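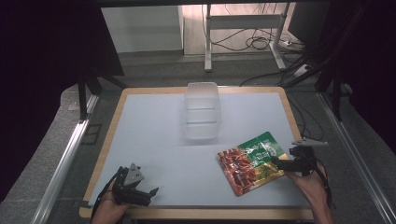
Yes, there is going to be a second season, the creator of Grelance told me before I had even pulled out my chair, and no, it will not be any longer than the first.

I'll admit I did a little fist pump under the table. If you've read this column since last fall you know how I feel about Grelance, the small, strange, very funny drama about a ferry company that keeps losing its ferries. Ulum put it on late at night with hardly any promotion, and I found it the way most of its fans did, by leaving the TV on after something else. I've watched the whole thing through twice now (three times for the wedding episode), and I went into this conversation with far too many questions.

Season one ran seven episodes. Season two will run seven as well, and Ulum did ask for more.

"They asked for ten, very politely," she said. "And I sat with it for a weekend and I tried, I really did. I had cards all over the floor. Every version with ten had a hole in the middle where people were just driving to each other's houses. So I called them back and said, can we have seven good ones? And they said okay. I had a whole speech ready and I never got to use it."

She laughs a lot, and she talks with her hands, and she kept getting up to act out the parts. The show was written in a rented room over a dry cleaner in Tradetmont, the same town where it's filmed, and she still lives there for most of the year. A lot of viewers assume the harbor is a set. It's real, including the sign with the missing letters, which the crew was told not to fix.

"The town got used to us pretty fast," she said. "By the second month people were walking through shots with their groceries and asking when we'd be out of the parking spaces. I loved that. We used a few of them. If somebody in the background looks annoyed, that's real annoyance."

The writers' room was tiny for the first season, just four people counting her. For the second it has grown to five, and she was practically bouncing when she talked about the newcomer, a playwright whose work she had been following for years.

"She came in and the first thing she did was ask why the older sister never eats with anybody. We'd written seven episodes and none of us had noticed! There's an entire storyline this season that came out of that one question. I won't say which one, but you'll know."

I asked about the older sister anyway. I got a smile and a long drink of iced tea.

What she would talk about, happily and at length, was the sound. Grelance has almost no score, only the horn, the wind and that awful lounge organ in the ferry bar, and I had always wondered whether that was a choice or a budget problem.

"Oh, budget," she said right away. "Totally budget, at the start. Tanner was wonderful to us, but Tanner is a small production company and there was a number, and the number didn't have an orchestra in it. Then we cut the first episode without music and it was so much more uncomfortable, in a good way. This year we could afford a composer. We hired one and she wrote us more organ."

There are changes coming. The season picks up the morning after the inquest, where the first one jumped around in time, and it stays in order all the way through. One episode takes place entirely on board during a crossing that lasts around 25 minutes, with no cutaways to shore. She called it the hardest thing she has ever worked on. The cast rehearsed it like a play, and the actors were still pitching jokes to her on the dock on the last night.

"I was watching the monitor with my hand over my mouth," she said. "I do that when I'm worried and I do it when I'm happy, so no one on the crew could tell how it was going."

She reads what people write about the show, too, or at least she did until the theories about the harbormaster got so detailed that she had to stop. One of them, she says, is better than what she came up with. She wouldn't tell me which, and I have been back through the message boards since then trying to guess — my money is on the tide tables.

Is there a third season in her head? She wobbled her hand.

"There's a last scene. I've had it since before there was a first scene. I don't know how far away it is yet. I'd like to get to it while everybody still likes each other."

By then the café was putting chairs up, and she had an edit to get back to. She had one request for anyone catching up before the new episodes: don't skip the opening titles. Something in them is different every week, and so far she hasn't seen anyone mention it.

Grelance returns to Ulum in July. The first season is being rerun from the beginning starting 5 May 2018, in its old late slot, and I'll be up for all of it.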